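Help wanted – sorting and packing the blocks, October into the winter

Hello! I'm Stanisława Szulc and I run Watari, a small workshop that gets old building blocks back into sets that people can use again. They come to us from nurseries, playgroups, attics and one very generous school that was moving house, and they arrive in whatever state they arrive in. I've been doing most of the sorting on my own since the spring and I can't keep up any more, so I'm looking for two people to join me, part-time, until the end of winter and perhaps longer if we all get on.

I'll tell you what the work is like, because I'd rather you knew before you came all the way out to Clakau.

Most of it is sorting. Blocks get tipped into big grey metal bins, which have a sloping divider down the inside, and we work through them from one side. You pick a block up, turn it over, run a thumb along the edges and decide where it goes. Colour first, then length. The greens are easy until you have two greens from two different sets side by side, and then you'd be surprised how long you can stand there arguing with yourself. The reds are worse (is it red? is it brown? we say "red" and move on). Anything chipped gets put aside for me to look at, and anything I can't save goes in a crate for the man who makes doorstops.

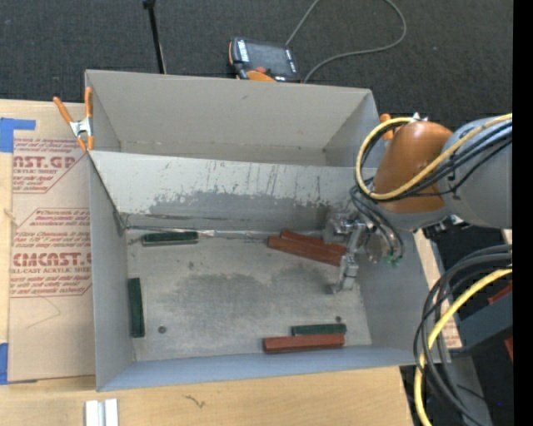

The bins are not pretty. They've been scraped by years of things sliding down them and they make a terrible racket when you drop something in from a height, so please don't, or at least warn the rest of us first. I did price up some nice new ones and then sat down and had a cup of tea instead.

After sorting comes packing, which I love and which some people find maddening. A full set has to lie flat in its box with the lid shut and no rattling. There's a drawing for each kind of set pinned up over the packing table, but the Zieliński sets are older and the lengths wander a bit, so with those you have to fiddle. Bondau sets almost pack themselves. If you were the child who repacked the board games properly at Christmas, I would very much like to hear from you!

The hours: four mornings a week, and you can choose which ones as long as we talk about it. I start early and put the heater on, and I don't mind if you turn up a little later, school run and so on. We stop for a proper break. I pay by the hour, the same rate for both of you, and I'll tell you the figure when you write – it isn't a fortune but it is paid every week without fail. Trial mornings are paid too.

You don't need experience. I'd like you to be patient, fairly tidy and able to tell dark green from dark blue under a strip light. You'll be on your feet a good deal, though there are stools, and the full boxes weigh more than they look, so please tell me if lifting is a problem and we'll share things out differently. That wouldn't put me off at all. Same goes if your English or your Polish is a bit rusty, we manage in both.

Getting here: the bus stops at the bottom of the lane and it's about ten minutes' walk up from there, muddy after rain. You can park in the yard if you leave room for the van. The door is the green one round the back, and you'll have to knock hard if the radio is on.

If you fancy it, drop me a note by Oct 31, 2018 and tell me a bit about yourself and which mornings would suit. No need for a CV unless you've got one lying about. Friends can apply together, I've no objection to chatter. I'll write back to everybody, and then we'll fix a morning for you to come and try a bin and a box or two.

Wear something warm with sleeves you can push up. Gloves I can lend you, but most people take them off after a while as you can't feel the edges properly with them on. There's a kettle and decent tea, but bring your own mug please, we're down to the one with no handle.

Stanisława
Watari, Clakau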